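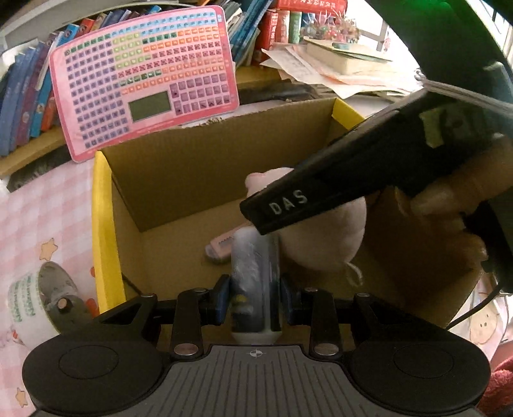
Areeba Talpur – Mostyn bench, Sunday, 7:40 pm

Deer tag round two. Emrys brought in the three collars the Jendstead stalkers handed back after the October cull. Two still logging. Third dead, casing cracked right along the seam, water in the battery bay. Chewed?? Ask Carys.

Downloaded both good ones. 200 fixes on the hind, way less on the stag, big gap when he was up behind Flallness. Same gap as last year so probaly terrain, not the unit.

Drop-off test again: 30 min soak, then trigger. Released at 20 s on the first, 60 s on the second. Sixty is too slow – animal could be over the march fence by then. New spring from Skallar is stiffer, try that before blaming the board.

Nhàn wants the shot locations lined up against the last fixes so the estate stops arguing over whose side the stag fell on. Fine, but need rifle times off Tegwen, and hers are in a notbook in the truck.

To do: reseal casings, order O-rings, ring Tegwen. Leave stag collar on charge overnight.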